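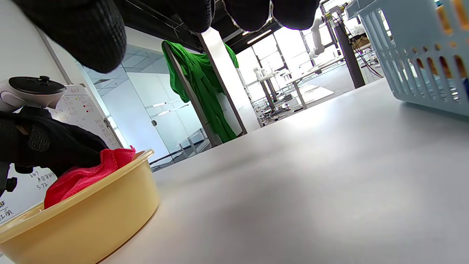

Fig. 1. Sorting station: red cloth in the yellow basin, blue slotted basket at the back of the table.

HOME TEXTILES & LAUNDRY CARE
Handout 4: Sorting, soaking, basins vs. baskets
Ebuka Balogun
rev. 2023-08-19

Notes from the lecture, cleaned up a bit. Bring to lab. Replaces the April version, throw that one out (the soak section was in the wrong order).

1. Why sort on a table

Floor sorting = bending, dirt, socks lost under the machine. Table at hip height, wiped first. White or light top if you have the choice, because you can see lint and stains and anything that fell out of a pocket. Smooth surface only. No cloth table covers, they pick up dye.

Keep the middle of the table clear. Containers to the sides, work in between. Fig. 1 has the basin on the left and the basket over on the right, which is the layout we use in lab too. Left-handers swap if you like, just tell your partner.

2. Basin or basket

Basin: solid sides, holds water. Use for soaking, hand washing, anything that may bleed color. A thick rounded rim is easier to grip when full and doesn't cut into your fingers.

Basket: openings in the sides, air gets through. Use for dry items waiting their turn, or clean items going to the line. Never for dripping stuff unless it's standing in the sink or tub.

Quick rule from class: if it could drip or bleed, basin. Otherwise basket.

Size: don't buy the biggest. A full basin of water is heavier than you think and you will be carrying it. Fill halfway, at the sink, after you know where it's going.

3. Reds

Separate section because every year somebody turns a load pink.

Reds, pinks, maroons go in their own basin on first wash. Test for bleed:
- dampen a hidden corner or inside seam
- press with a white rag, hold, count to ten slowly
- any color on the rag = wash alone
- no color = can go with other darks, still not with whites

Test again on the second wash. Cheap cotton can pass once and then bleed in warmer water. Napkins and bandanas are the worst, new towels next.

Don't leave reds hanging over the rim of a basin while they soak. The part outside dries first and you get a line. Push it all under.

4. Loading a basin

Cloth first or water first? Water first for soaking, with the soap already mixed in. Powder dumped on dry cloth leaves patches (we saw this with the Nukex powder, section B had it all over the dish towels).

Press down with a flat hand, don't wring. Pressing moves water through the fibers, wringing stretches them. Fold loosely, a tight wad stays dry in the center.

Gloves: rubber for anything wet. Knit gloves are ok for dry sorting only, they soak up whatever you're handling and then you carry it to the next pile. Change them between piles if there was bleach anywhere near.

5. Amounts for lab

Small basin: 2000 ml water, 33 ml liquid soap. Measure, don't pour from the bottle. More soap doesn't clean better, it just takes longer to rinse.

Cool water for reds. Warm for plain white cotton. If the label says something else the label wins.

Rinse until water is clear AND no foam when you squeeze. Both. Most people stop at the first.

6. Order of work

Empty pockets. Close zippers. Shake out over the table, not over the basin. Sort by color, then by fabric weight, then pull out anything stained and treat that first. Soak pile into basin, the rest into basket. Wipe table. Wash hands.

Wet items stay in the basin for the walk to the sink. I'm still finding puddles by the door.

7. Brands people asked about

Flunine stain bar: fine on cotton, keep off silk. Shirazi soap flakes: slow to disolve, mix in a cup of warm water first. Singate dye catcher sheets: ok as backup, they do not replace the bleed test. None of these are required, supermarket soap is fine for everything we do.

8. For next time

Read pp. on fiber types (cotton, linen, wool). Bring one colored item from home, washed or not, and one white rag you don't mind losing. Write down what the label says before you come, some are too faded to read and then we lose half teh session guessing.

Lab is room 438. Soap and basins in the cupboard by the sink, put them back dry and upside down.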